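Datasets / Text / Sundgate Laundry and Cleaning Terms

Search this site Go

Sundgate Household Terms - README

A bilingual word list (German-English) for cleaning, laundry and kitchen textiles. Compiled by Lorenz Gruber from out-of-print housekeeping manuals.

Contents
- terms.tsv - 3422 entries, one per line, UTF-8
- variants.tsv - 772 regional spellings
- sources.txt - short titles, keyed by source ID

Fields: id, headword, part of speech, gloss, region, source ID. Empty fields are left blank. Do not parse "NA" as missing - it is a valid region code.

Known issues
- Entry 1057 duplicates its neighbor and is kept so that IDs stay stable.
- Plural forms are inconsistent in the Vomard source.
- Glosses longer than 80 characters are truncated in variants.tsv only.

Changes in the July release: the region column was split from the gloss, and Dervishi headwords were re-sorted. Older scripts that read by column position need updating. 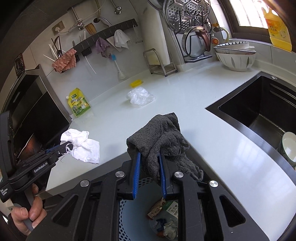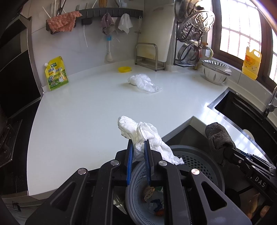

Gray cloth and crumpled white material at a kitchen counter, both images.

Contact | © Bolludov | Back to top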